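Comparing hands at Tendach: a talk with Bereket Tamiru

Bereket Tamiru has spent most of the year on one question: which hand should go on the end of the arm. He runs manipulation testing at Tendach, a small company that sets up robots for bakeries and commissary kitchens. When we spoke in November he was close to finishing a comparison between a two-jaw gripper, which the team calls the Drinau, and a hand with fingers, the Kaewsai.

The test list is short on purpose. "We started with 30 objects and it was too many," he said. "By the time you get to the end you have changed something on the arm and the first results are no good anymore. So we cut it to 10." The ones that stayed are mostly food or things food sits on: rolls, a plate, a paper cup, a lemon, a stick of butter in its wrapper.

He keeps a log of every attempt. At the time of our talk it stood at 983 grasps across both hands, with a note for each one on whether the object was lifted, whether it was set down where it should be, and what shape it was in afterward.

"The third column is the one people skip," Tamiru said. "A gripper can pick up a croissant every time and you still can't sell the croissant."

The Drinau did well on anything with flat sides. It is quick to mount and the controller needs very little attention. Emerson Rangel, who writes the control software, would have been happy to stop there.

"With two jaws I have one number to worry about, how far closed they are," Rangel said. "With the fingers I have a lot more, and they don't all do the same thing when you ask them to. I lost most of a month to the thumb."

Pastry is where the two men began to disagree. The jaws press on two spots, and on a croissant those spots tend to be the ridges, where the crust is thin. Slowing the jaws down helped a little. Softer pads helped more, but they picked up crumbs and had to be wiped between runs. The fingers spread the load around the roll, and Tamiru thinks that matters more than the extra setup time.

Rangel is not fully convinced. "It's gentler, yes. It's also slower, and the fingers block the camera right when I want to see the pastry," he said. His fix for now is to take the position of the plate before the hand moves in and trust it from there.

The bench itself is kept plain. A thick felt mat covers most of the table — Tamiru says bare tabletops gave too much glare — and the plate goes near the back of it.

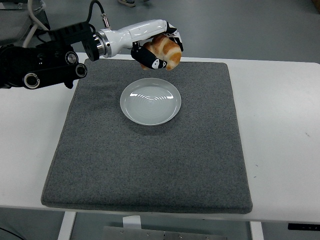
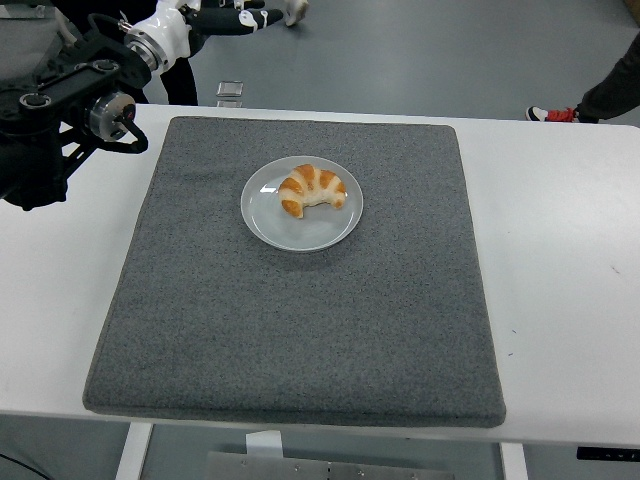
What comes next

The next round will use the same list with a new controller, Beka, that Rangel has been writing in the evenings. It is meant to close each finger until it feels contact and then hold, instead of driving all of them to a preset position. Tamiru wants to rerun the croissants first.

I asked whether he would pick one hand for every customer. He said no. A site that moves boxed butter and trays would get the jaws, and he would not try to talk them into anything else. For the pastry counter he is leaning toward the fingers, if the speed comes up.

"Ask me again after Beka is running," he said. Rangel, across the room, said to give it 2 more weeks.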